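Tote packing

Tote packing is the practice of gathering finished parts, and whatever boxes happen to be nearby, into a shallow open bin so that they can be carried somewhere else. It is found in workshops, stockrooms and any office that has ever been promised a proper storage system. The bin is known as a tote, a crate or, in older Priria price lists, a "carrier, general," a name that committed the maker to very little.

History

Shallow totes came into wide use at the Stastgate works, where molded parts had earlier been moved in sacks, with results that kept the scrap department busy. The works ordered 2,000 bins in its first year and had 72 left by the end of it, the others having gone home with people as planters, toy boxes and, in one recorded case, a bed for a goat. A deeper model, the Ruletti, was tried later. It held twice as much and could be lifted by almost no one.

Method

Cartons go in first and form a floor. Opinion is divided on whether they should be full. The Lecomte handbook, which runs to 108 pages, says they should, and then illustrates the point with empty ones. Curved or ridged parts go on top, usually on end, where they take up little room and fall over at the first doorway. Trays are commonly kept on an open shelf within reach and added last. The handbook lists 7 approved ways of stacking a tray, two of which are the same.

Flattened cardboard is sometimes laid under the bin to spare the carpet. Loose plastic wrap is supposed to be thrown away before packing begins.

Criticism

Translucent bins are sold on the claim that the contents can be checked at a glance. Critics note that the contents are generally cardboard boxes, and that a glance confirms this.
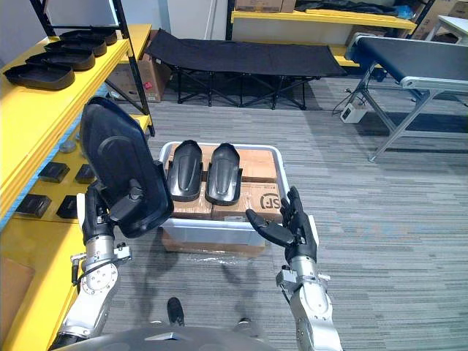
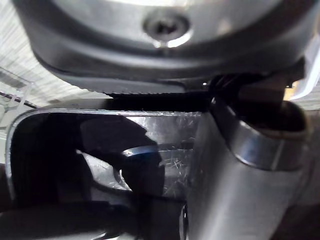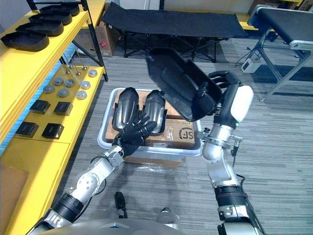
Tote packing in a carpeted workroom. First and last pictures: cardboard in a white bin, with curved upright parts on top and trays on a yellow shelf. Middle: a close view during the same work.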